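Groups > Grernness Equality Forum > Minutes

Print | E-mail this page

Minutes, 14th June

Present: Colette Hervieu (chair), Skye Matheson, Othmane Lahlou. Apologies: Jessie Purves.

1. Partner benefits ordinance
Skye reported 232 signatures on the petition. The city clerk wants 1,000 before it goes to council. Othmane will ask the Lindsay Street churches again — two have not replied.

2. Name-change clinic
Three attorneys confirmed. Flyers to be reprinted with the new room number, 131.

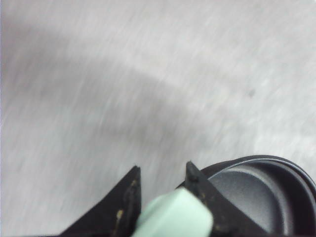
3. Next steps
Colette to write to the school board on its restroom policy. Draft to Jessie first.

Print | E-mail this page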